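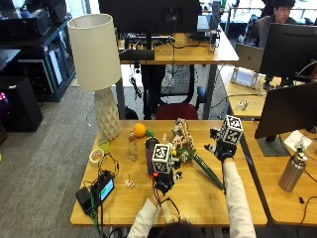
About Raveleck

Raveleck makes a glove kit for recording how hands move. A person puts on the gloves, does an ordinary job at an ordinary desk, and the kit saves where each hand was and how the fingers were bent. Our customers use those recordings to teach robot hands.

The product is called Darnari. Each glove is black, with sensors along it, and carries a white cube covered in printed black tags. A fixed camera reads the tags and works out the position and angle of the hand. The finger data comes from the glove itself, over a thin cable. We looked at wireless and decided against it for now — a cable doesn't need charging and doesn't drop out halfway through a session.

How we started

Karthik Samarakoon and Farzana Chowdhury started the company after several years of building recording rigs for other people. Every rig was a one-off and every one took weeks to set up. They wanted something that could go on a desk in the morning and be recording before lunch. The first version used flat tags taped to the back of the hand, and the camera lost them whenever the wrist turned. The cube fixed most of that.

We have since shipped 128 kits. The current version is our third.

What we work on

Most of our own test sessions use things you would find in a home or an office: bottles, cups, a roll of tape, a ball, artificial flowers, a lamp. We keep the desk cluttered on purpose. A hand reaching past a bottle for a cup moves differently from a hand reaching across a clear table, and a robot has to learn both. Our object list is now at 475 items and Tania Saha, who keeps it, takes suggestions.

What you get

The standard kit is one pair of gloves, two cubes, one camera with a mount, cables, and the recording software. Gloves come in 3 sizes. Replacement cubes are sold separately and take a minute to swap. You will need your own computer. We also run recording sessions at our office for customers who want the data and don't want the equipment. Debashish Selvanayagam handles those bookings.

What it doesn't do

Darnari does not measure grip force. It also needs a clear view of the cubes, so it is a poor fit for work inside cabinets or under a bench. If that is your job, tell us before you order and we will say so plainly.

Support is handled by Nuwan Bhattacharjee and the people who build the kits. Calls go to the same room where the gloves are tested.

Contact: Raveleck, Suite 955, Pultunier Building | Sales | Support | © 2025 Raveleck | Back to top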